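Cleaning up after a boil-over

Sooner or later the rice or the milk goes over the side. Turn the gas off, move the pot, and leave the stove alone until it has cooled. Cold water on hot enamel can craze it.

Lift the grates off and put them in the laundry tub with hot water and a good squirt of dishwashing liquid. Half an hour is plenty for a fresh spill. Overnight is better for anything that has been cooked on for a week.

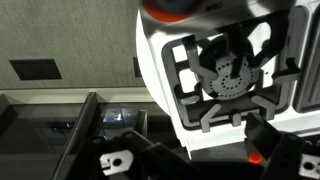

Burner caps can soak in the same tub, but check the holes afterwards. A wooden toothpick or a straightened paper clip will clear most of them. Don't use anything that might snap off inside. Dry the caps properly before they go back - a damp one makes for a patchy yellow flame, or the igniter just clicks away and nothing lights.

For the top itself, mix bicarb soda and water to a paste, spread it over the brown marks and lay a warm wet cloth on it for 15 minutes. Wipe off with a second cloth, then go over it with white vinegar diluted by half. Steel wool will dull the finish, so stick to a nylon scourer.

A 1000 mL spray bottle of the vinegar mix lasts our house a couple of months. Label it, and keep it away from the bleach.

Next page: getting burnt sugar off a saucepan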